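Two grippers, one cluster of flowerpots: a week of trials at Gikstead

Sunday, September 4, 2022
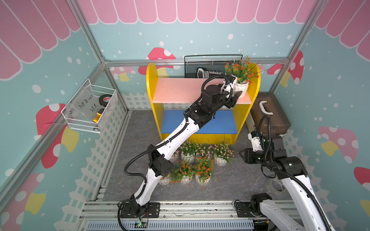
It has been a busy week in the Gikstead workshop, and a very enjoyable one too, so we thought we would share how the gripper trials are coming along while it is all still fresh in our minds. Regular readers will remember that we had been going back and forth over the summer about which fingers to keep on the arms — the Curkent pair we started with, or the newer set from Skameck, which have a slightly softer pad and close a good deal more slowly.

The task we settled on was tidying a small plant shop. An arm has to take a potted artificial plant by its white faceted pot, lift it on to a shelf or bring it back down to the floor, and let go without knocking its neighbours. It sounds like nothing at all, but the sides of the pots are angled, the leaves stick out in every direction, and a finger that comes in a touch too high ends up with a fistful of greenery (we have all become rather fond of the orange ones, which are the worst offenders).

We ran 174 lifts over the week. The Curkent fingers were quicker and did very nicely on the lower shelf, where there is less room to dither. The Skameck set dropped 6 pots against nearly 30 for the Curkent, and most of us felt it was the kinder of the two on the upper shelf, even if you could put the kettle on while it made up its mind.

We also tried the Tambunan controller for the last 40 lifts. It smoothed out a little wobble at the wrist that had been bothering us since the spring, though it does take longer to start up in the mornings, and we have still to get to the bottom of that.

The Skameck fingers will stay on for the rest of September, and next we shall be trying both sets on taller pots. Do drop us a line if you have used either of them — we would love to compare notes.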